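Peveo P2 hand-held grippers (pair) - review after a fault

Reviewed by Kamil Urban
August 10, 2019

Rating: 3 out of 5

I bought the pair from Gallagher to replace our old Ulham set. You hold one in each hand, work the jaws yourself, and the recordings are used later to train an arm. We have used them for picking up and putting down small, light things, cat toys mostly, because they roll and bend and are awkward to hold.

For the first 3,504 grasps I had no complaints. The weight is fine and the jaws close evenly on thin, soft objects such as rubber tube, which our Ulham pair always let slip. 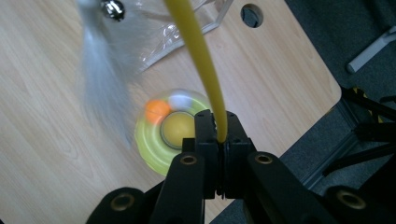 What went wrong with them?

The jaws on the right-hand unit stopped opening fully. A screw inside the pivot had worked loose and was catching on the linkage, so the fingers stuck half shut while the software went on logging them as open.

The false reading bothers me more than the screw. A stuck jaw you can feel straight away. A wrong number in the log you only find when you play the session back, and I had to throw out 200 recordings. If the same readings had been driving a powered arm, it could have closed on somebody's fingers.

The left unit has been fine throughout. I opened it to compare and the same screw was tight, with a dab of thread lock on it. The right one had none.

Two-handed work is where you notice the fault most.

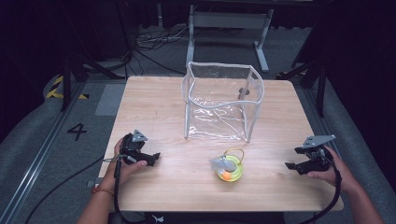 You pass a thing from one side to the other and the second gripper has to be properly open before it gets there. With ours sticking, the toy was knocked away more often than it was caught, and at first I blamed my own timing.

Gallagher sent a new pivot in 6 days and didn't argue. The manual says nothing at all about checking that screw. I now put a drop of Prultudex on it and test both jaws against a ruler before each session.

The cables could be longer too - they pull a bit if you stand back from the table.

I would buy them again at the same price, but open both units before you use them. Peveo say a revised pivot is due in September.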